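**Project report: foam inserts for the Rirnden parts case**
16/06/2025

## Purpose

The Rirnden case ships with a single open tray. Parts slide into each other when the case is carried up the stairs to the lab. The goal of the project was to divide the tray with foam so that each part keeps its place and can be lifted out with one hand.

## Method

Two layouts were drawn. Layout A used fixed walls glued to the tray floor. Layout B used removable pads held by friction between the tray sides. Pads were cut with a long-blade knife along a steel rule, then trimmed to fit. Each layout was loaded with the same parts, carried over the same route, and opened on the bench. A part was counted as displaced if it had left its compartment.

## Results

Over 200 checks per layout, B kept the part in its compartment in 89 percent of cases. Layout A scored lower, mostly from walls that came unglued at one end. Four pads in B had to be recut. The first batch was trimmed too short and leaned over under load.

Removing a pad from B takes a light pull at one end. Pulling from the middle bends the pad and disturbs the parts next to it.

## Handling of the pads

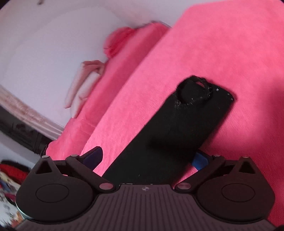
*Yara Masri*

The pad is black, rectangular, and long for its width, and it is flat enough to be held between two fingertips. Pads of this shape should be stored lying down. The label goes on the tray wall, as tape pulls the surface off the foam.

## Open points

- Wear at the pad ends was not measured.
- Qusai Tannous has the cutting drawings for layout B.
- The lid was left unlined.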